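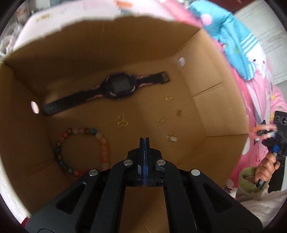
Nadja Leitner asked whether a season pass left on a train at Balaskas could be handed back at the same station, or whether the passenger had to travel to the main office. Either is possible, provided the report has been entered as set out in this section.

4.2 Registering a lost property report

1. Sign in to the Nondero passenger desk and select Lost Property.
2. Enter the line, the direction of travel and the station where the passenger left the train.
3. Enter the pass number, if known. Leave the field blank if it is not.
4. Choose a collection point and press Save.

Note: Reports are kept open for 20 days. On match days at Priltoseck the desk closes 13 minutes after the last train.

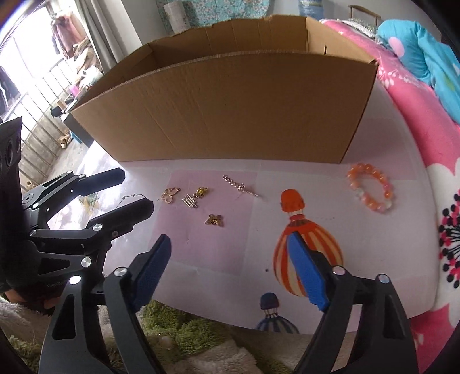
Items sent between stations must carry a printed transfer label. Print it from the report, using form 952, before the item leaves the desk. Bulky articles may travel in a large open cardboard box, with the label fixed to the wide front panel. Small valuables and passes must be placed in a sealed envelope and signed for by the receiving clerk.

Caution: Do not close a report until the passenger has signed. A closed report can be reopened only by the Dotex help desk, extension 1817.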